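Trulton Storkine teach-and-drive kit: four weeks of walking a robot across a lawn

Rating: 3 and a half out of 5

I should say up front that I am the target customer for the Storkine. I look after a small outdoor ground robot, I have more patience than budget, and I would like the thing to learn a route by being shown it. Trulton sells the kit for precisely this. You get a handheld controller with two sticks and a trigger, a receiver that bolts to the chassis, and a piece of desktop software called Cladcombe, named, I assume, by someone who had lost a bet.

The idea is simple. You hold the trigger, drive the robot along the route you want, let go, and Cladcombe stores the run as a demonstration. Do that enough times and it fits a driving policy to what you did, including the parts you did badly. My first batch taught the robot to hesitate before every patch of shade, exactly as I do when I can't see the screen. It was like being mimicked by a lawnmower.

Setup took an afternoon. The receiver mounts with four screws and the kit includes three. Pairing is quick, the sticks are good (short throw, firm centering, no drift so far), and the trigger has a nice click at the bottom that tells your finger it's recording. Whoever designed the trigger should be given the rest of the product to do over.

I did most of my driving in November, on the grass behind our building, between mid-morning and lunch. The route goes over the turf, along the stone edging and out onto the pavement. A straightforward job for a person. For a policy trained on my thumbs, the edging is the whole exam, and I ended up recording that stretch far more often than the rest.
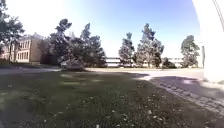
The practice lawn, with the cobblestone edging running down toward the lower right and leaves all over the turf.

Low sun is where the Storkine struggles. The live view on the controller is a small glossy panel, and with the light coming in from the left you mostly see your own chin. Renata Mazurek, who shared the driving with me, made a hood out of a cereal box and got smoother runs than I did from then on. Trulton sells an official hood. I have not bought it, partly out of thrift and partly because the cereal box is winning.

Leaves were less trouble than I feared. After a couple of batches recorded with plenty of them on the ground, the robot stopped treating each one as a personal matter. Hard shadows on the pavement took longer. Cladcombe has a tool for this called Touch-up: you let the robot drive itself, and when it starts to go wrong you squeeze the trigger and take over, and only your correction gets saved. It is the best thing in the box. An hour of Touch-up did more for me than two days of full runs, and it's a pity the manual saves it for the appendix.

Now the complaints. A project on the standard license holds 300 demonstrations. I had 277 in mine when the warning banner appeared, and it has stayed there since, over the very button you need for deleting old ones. You can drag the window wider to uncover it. Exporting works, but the files come out named by number only, so 3788 could be a lovely clean run along the edging or the time I put the controller down on its stick and went to answer the phone. (It was the phone one. I trained on it.)

Battery life on the controller is fine for a morning and no more. It charges over a cable that comes out of the bottom, right where your palms go, so driving while plugged in is possible in the way that eating soup with mittens is possible.

I also tried the older Kapoor controller on the same route. It's lighter, and its screen is easier to read outdoors, but there's no way to take over in the middle of a run, and going back to full recordings for every little fix wore me out by the second morning. I returned to the Storkine with a kind of grudging affection.

Buy it if you have one or two routes and the time to drive them properly. Skip it if you need a big library of runs, or if you only ever get out there in bright sun and don't eat cereal. Mine is staying. I've ordered the fourth screw.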